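Samira Qudah a plaidé pendant 32 ans, surtout pour des femmes dont personne ne voulait entendre l'histoire avant le dessert. Elle reçoit dans sa cuisine, le bureau étant occupé par les cartons du dossier Hollmont.

« On me demande toujours si la parole s'est libérée, dit-elle. Elle n'était pas en prison, la parole. Elle attendait dans le couloir, sur une chaise en plastique, qu'un monsieur revienne de déjeuner. »

Chez Hollmont, cinq employées avaient signalé le même directeur. La réponse de l'entreprise tenait en une page, dont la moitié vantait son climat social. « Très belle mise en page, d'ailleurs. »

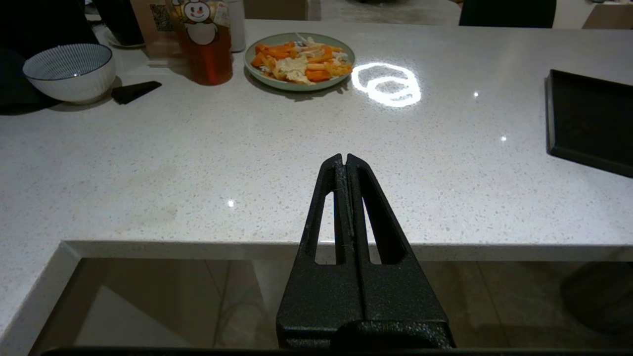 Le délai, surtout, l'agace encore. Entre la première plainte et l'audience de mai, il s'est écoulé 50 mois – « de quoi élever un enfant jusqu'à la maternelle et lui apprendre la patience ». La défense avait produit 83 attestations de moralité. « J'en ai lu la totalité. Il était ponctuel et bon au tennis. »

Son ancien associé, Jaanus Siliņa, lui reprochait de trop sourire à l'audience. Elle conteste : « Je montrais les dents, il a confondu. »

Croit-elle au jugement attendu à l'automne ? Elle ressert du café, cherche le sucre, ne le trouve pas. « Je crois aux greffières. Pour le reste, je ferai appel. »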